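Reading the minutes of a small church

July 17, 2025

By Bohumila Sýkora

Our congregation at Girkier has kept a book of minutes for as long as it has had a roof, and in June I was asked to read the old volumes before they went to the county archive. I expected arguments over doctrine. What I found was mostly an argument over who could come to the table, carried on over many years by people who would have said they were talking about chairs, start times and the price of bread.

I want to make a case from that reading. I think churches like ours should stop treating the welcome at communion as a question of policy and go back to treating it as a question of preparation. I know this will sound backwards to some of my friends, who fought for years to get the words "all are welcome" printed in the order of service. I was one of the people who voted for those words. I would vote for them again. But I think they have let us off too lightly.

The older practice here was that in the week before communion each household was visited. The elder came, sat down, and asked whether there was anything standing between this person and any other member. It was called speaking, and in the minutes it appears as a plain line: "Speakings completed in the upper road, two households remain." If there was a quarrel, the elder was meant to help with it. If it could not be mended, one or both of the people might stay away that month, and usually did so of their own accord.

It is easy to see what was wrong with this. The elders were all men until quite late. They knew everybody's business and some of them enjoyed knowing it. There is a case in the second volume, concerning a family named Kováčik, that I found hard to read. A widow was kept from communion for most of a year over a debt that was her late husband's, and when she came back the minutes record only that she had "submitted". I do not want that church back, and I don't know anyone who does.

But look at what the practice assumed. It assumed that taking bread together was serious enough that you ought to be at peace with the person beside you. It took the verse in Matthew about leaving your gift at the altar and going first to be reconciled, and it gave that verse a place in the week. Somebody had to put on a coat and walk up the road for it.

We now do nothing of the kind. The visits had shrunk to the sick and the elderly before I was confirmed, and then to the sick. The invitation at the front of the service has grown longer over the same period. It now has 62 words in it, and every one of them is kind. None of them asks anything of us. We say that the table is open, and so it is, and two members of the same choir who have not spoken to each other for seven years come up the aisle on different sides and go home again.

The usual answer is that this is between them and God. I have given that answer myself. It is a respectable Protestant thing to say, and it is partly true, in that no elder can see into another person's conscience. The trouble is that it turns communion into a set of private appointments held in the same room. Paul's complaint to the Corinthians was about something close to this. They were all eating at once and they were not eating together. Some had plenty and some went hungry, and he told them that this was not the Lord's supper at all, whatever they were calling it.

The congregation at Wirura, which is four miles from us and a good deal smaller, tried something two years ago that I think deserves attention. They did not bring back the elders' visits. They moved a simple meal to the evening before communion and asked people to come to it if they could. Before the food there is a short silence, then a reading, and then an open invitation to speak to anybody in the room you need to speak to. People get up and move about. Some go outside. Then they eat, usually soup and fruit.

I have been to it three times. The first time I was embarrassed and looked at my spoon. The second time a man I had been short with at a regional meeting came over and asked whether I was still cross. I was, a little, and we talked about it by the coats for ten minutes. I took communion the next morning with a clearer head than I had had in a long while. 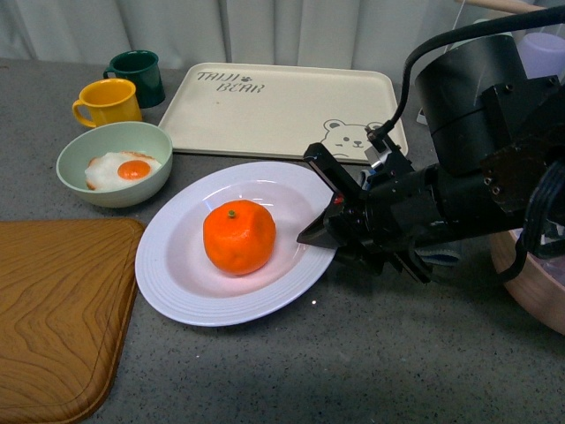

A mandarin on a white plate.

There are fair objections to the Wirura meal. It suits people who are able to come out in the evening, so parents of small children and anyone on shifts will miss it. It favours the confident. It could put pressure on someone who has been badly hurt to make peace in public with the person who hurt them, and no church should ever ask for that. Wirura says so plainly at the start of each meal, and the minister is available elsewhere in the building for anyone who would sooner talk to her alone. I think that is the right arrangement, though it depends heavily on the minister being trusted.

A harder objection was put to me by a friend from the Drivis congregation. She said that the table is where reconciliation begins, and that if we ask people to sort themselves out first we have made grace into a reward. I have thought about this a good deal. I agree that nobody earns a place. The disciples had not sorted themselves out, and on Luke's account they were quarrelling over rank before the meal was finished. All the same, preparing for something is different from paying for it. We wash our hands before we eat, and no one supposes that the washing buys the dinner.

What I would ask of our own elders is modest. Keep the printed welcome as it is. Add one sentence the week before, saying that communion is coming and that there is time to speak to anyone you need to speak to. Open the hall for an hour on the evening before, with something to eat. Offer a visit to anybody who asks for one, from a man or a woman as they prefer, and write nothing down afterwards. Try it for eight months and then ask the members if they wish to go on.

The last volume of the minutes has a line in it from an elder whose writing I have come to know well. The speakings had been given up by then. He writes that he "went up the road regardless and was given tea". The item after that is about the gutters.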